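The Last Half Inch

Putting a case on a phone takes a person a few seconds and very little thought. For a machine with two arms it remains a hard problem, and a useful measure of how far bench automation has to go before it can take over the small jobs in a repair shop or a kitchen drawer.

Kanyarat Intarasuk runs manipulation trials at Thaweesak, a small lab that tests two-arm systems on tasks people find dull. Her list has 249 entries. Folding a dish towel is on it, and so is threading a zipper. Phone cases sit in the group she labels "compliant fit," meaning that one part has to bend before the other part will go in.

"A rigid peg in a rigid hole is mostly geometry," she says. "A case changes shape when you hold it. If you squeeze the wall, you have moved the target."

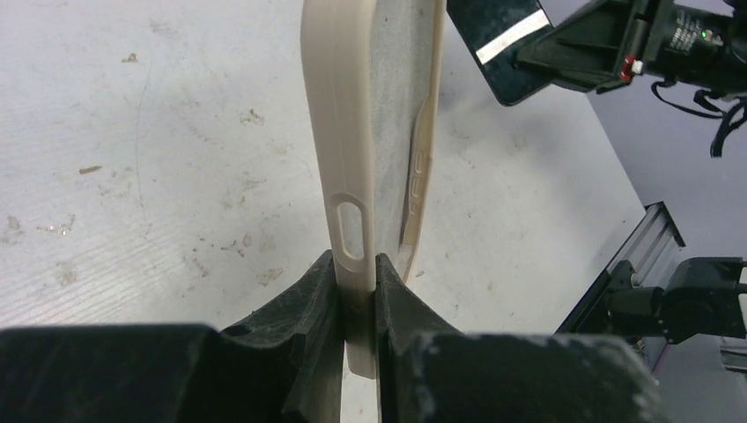

A beige case with a gray fuzzy lining, gripped near its lower end.

Grip choice decides much of what follows. Holding a case by one end leaves the rest of the rim clear, but force applied at the far end then acts through a long lever and the part can rotate between the fingers. Holding it mid-wall reduces the rotation and pinches the opening. Intarasuk's software scores both options before each attempt, and in July the team added a third: set the case down and press the phone in from above.

Success rates depend heavily on how the parts are presented. In the lab's last series of 168 attempts, seating the first two corners was routine. The other two accounted for most of the failures, usually because the arm stopped pushing when resistance rose. A person reads that resistance as the lip about to snap over. The controller reads it as a collision. 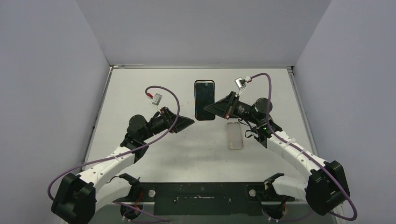
Perception is the other half of the problem, and Sunee Ongart, who handles it for the group, considers it the less glamorous half. Depth cameras return poor data from anything shiny or transparent. A black phone with a glossy screen gives reflections, and a frosted, nearly see-through case on a white surface offers little contrast at its edges. An opaque case is far easier to locate. Ongart's current method combines several views and assigns each edge a confidence value — low values send the arm back for another look, which costs time.

Time is where the shop-floor argument gets decided. Woltport, a refurbisher that has followed the trials, wants a cycle of 9 seconds per unit. The lab's median is more than twice that. Dalham, which packs accessories, has decided to wait and keep the job manual.

The household case is weaker still. A home offers no fixed bench and no control over lighting, and a single home may hold several kinds of phone case. Intarasuk expects narrow shop tasks to come first, with one part family and a trained operator nearby to clear faults. Her next series, using a softer fingertip from Famedar, repeats the same attempts with the push threshold raised on the last two corners.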